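最后更新：12月

主题：手把手拖动示教 vs 遥操作，你们到底用哪个？

楼主 半截螺丝
开个帖问问大家。我们组最近在给机械臂采示教数据，任务很土，就是从料盒里夹小零件放到托盘上。一开始用的是手把手拖动，人抓着手臂末端直接带着走，采了500条，训出来的策略一到放下那一步就抖，夹爪松得不干脆。后来老板说换遥操作，用Rovgate那套主从臂，我试了两天，手都快抽筋了，速度还慢一大截。想听听各位的经验，到底是我手笨，还是这东西本来就得练？

2楼 青菜炒年糕
得练！我刚上主从臂的时候也这样，前几十条基本全废，后来自己放宽心，先空手比划一下午，什么都不夹，就练张开、合上、转手腕。第二天再录就顺多了。还有你那个抖，先看看拖动的时候是不是人手挡住腕部相机了，我们以前的数据里一半画面都是同事的袖子，模型学了个寂寞。

3楼 半截螺丝（楼主）
回2楼：被你说中了……刚才翻了一下，真有不少袖子，还有一段是我的手表。这批是不是只能扔了？

4楼 Tăng
不同意全扔。拖动示教的轨迹本身很干净，关节角是真实走出来的，力也是手上直接感觉到的，这点遥操作比不了。你可以把轨迹留下，让机器人自己按轨迹回放一遍，回放的时候重新录相机画面，人站远一点就行。我们在Mirnley那边一直这么干，零件摆位对准了，回放成功率挺高。失败的那些删掉就好。

5楼 老猫不吃鱼
回放这招我试过，对刚性零件还行，碰到软的就别想了。夹个塑料袋，回放十次十个样子。楼主要是以后打算做布料、线缆这类东西，趁早把遥操作练出来，省得返工。

6楼 Tăng
回5楼：楼主夹的是小零件啊，你扯塑料袋干嘛 :)

7楼 老猫不吃鱼
回6楼：老板今天让夹零件，下个月就让叠毛巾，你信不信。

8楼 Ngọc Quan
路过说两句，中文打得慢，大家见谅。我在Fatcombe做过一段时间采集，4000条里面，我自己录的最多。我的体会是方法没有那么重要，一致性重要。同一个任务，三个人录，三个人抓的位置都不同，有人喜欢从左边进，有人喜欢从上面下去，混在一起训，机器就犹豫，在中间晃。楼主说的抖，我怀疑是这个原因。你们是几个人在录？

9楼 半截螺丝（楼主）
回8楼：2个人，我和一个实习生。他是左撇子……我好像明白了。他放零件的时候习惯先往外撇一下再松爪，我是直接松。两种混一块儿了。

10楼 Ngọc Quan
那就先分开训，只用一个人的，看还抖不抖。不用全部，拿68条就可以先看一个趋势。

11楼 青菜炒年糕
68条也太少了吧？我们这边低于两百条基本看不出什么，随机种子换一个结果就变了。

12楼 Ngọc Quan
回11楼：看成功率当然不够，看松爪那一下的动作形状够了。把夹爪开合的曲线叠在一起画，人眼就能看出来是一团还是两团。

13楼 拧不紧
插一句，你们录的时候开头结尾怎么处理？我最烦这个，有的人按了开始键还在那儿挪椅子喝水，前面一大截手臂都没动。我现在规定从固定的起始姿态开始，动作做完回到起始姿态再停，停录之后才许说话，哈哈。还有夹爪的初始状态也要统一，要开都开着，别一会儿半开一会儿全开的。

14楼 青菜炒年糕
+1，起始姿态这个太关键了。我补充一个，换人接手的时候让他先看前一个人的几条回放，看完再上手，动作会自然往一块儿靠。写文档没用，我写了两页，没人看，看回放五分钟就懂了。

15楼 老猫不吃鱼
这个我保留意见。全都录得一模一样，机器稍微偏一点就不会了。我会故意录一些从歪的位置往回救的，比如夹偏了再重新夹一次。动作风格统一可以，起点别统一得太死。

16楼 拧不紧
回15楼：救的那些我单独建文件夹录，起点也换，但是正常的那批还是老老实实从一个姿态开始。混着录的话后面查问题查到想哭，不知道是机器学歪了还是人本来就录歪了。

17楼 半截螺丝（楼主）
信息量好大，先记下来。我今晚的计划：按人把数据拆开，画夹爪曲线；袖子太多的那些试试Tăng说的回放重录；主从臂继续练，先空手。有结果回来更新。另外请教一下，腕部相机你们装多高？我们那个现在两根手指都能看到，就是怕离得太近，夹着东西的时候把料盒全挡了。

18楼 Tăng
两根指尖都进画面就对了，再高就容易看不清夹没夹住。料盒挡住没关系，再配一个外面的固定相机，两路一起喂。

19楼 青菜炒年糕
我们的也是从腕上看过去，两个指尖都露着，贴一张你对比下。练空手那会儿手腕乱转，朝哪儿的角度都有，你看个手指的位置就行。

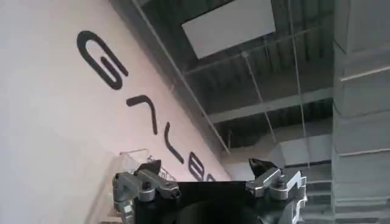
腕部相机视角，夹爪张开，没夹东西，后面是带黑色大字母的白墙和天花板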